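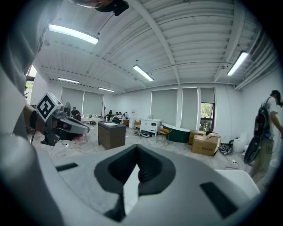
Mirela Assunção keeps telling me that chores are the last thing machines will learn, and I mostly agree!

Robotics > Chores > Bathroom work

Chore robots (overview)

I'd call a chore robot any machine that tidies, wipes or carries at home or on a shop floor. Wiping a sink is still hard (wet, shiny, full of corners). My old Pava took up to 14 minutes on one basin.

Last updated 4/10/20

Comments
Kwok: Mine can't do faucets.
Walar: Tubs are worse, trust me.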